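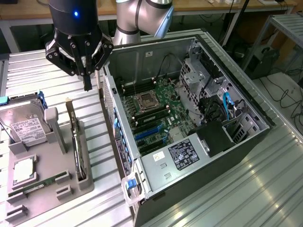 Maiara Falcão writes that the first thing she checks on any refurbished tower is whether she can reach the memory and the drives without taking half the machine apart, and that the Belmont practice units passed on both points.

Belmont Open-Bay Training Tower
Catalog number 374
Supplied by Predier Educational Equipment

The Belmont Training Tower is a full-size desktop computer case prepared for instruction in assembly, repair and parts identification. It is intended for vocational schools, public libraries and workplace training departments. The side panel is removed before delivery and packed separately, so that the case may be laid flat on a bench and worked on from above.

Each tower is supplied with a motherboard, a power supply and a drive cage. The processor socket is left empty. Learners may practice opening and closing the retention lever before a processor is issued to them, and instructors are asked to inspect the socket at the end of each session.

Supplied separately in the parts kit:
3.5-inch hard disk drive with blue mounting rails
Expansion card with metal bracket
Additional memory module
Parts fixture, gray, 3D-printed, with shaped slots

The fixture is designed to stand beside the case. Components should be returned to their slots between exercises - loose parts left inside the case are the most frequent cause of damage to the board.

Condition
All towers are reconditioned. Light marks on the outer metal are normal and do not affect use. Manufacturer labels on the power supply and the drive are left in place and should not be removed. Hard disk drives are erased prior to shipment and are not warranted for the storage of data.

Ordering
Towers are sold singly or in classroom sets of 12. The parts kit must be ordered for each tower. Sets are shipped from the Likcombe warehouse on one pallet, and a signature is required on delivery. The warranty period is 2 years for the case and power supply. Replacement mounting rails and slot covers may be ordered under catalog number 837.

Questions concerning classroom sets should be directed to Ha-neul Choo, Institutional Sales.

Page last revised April 28, 2023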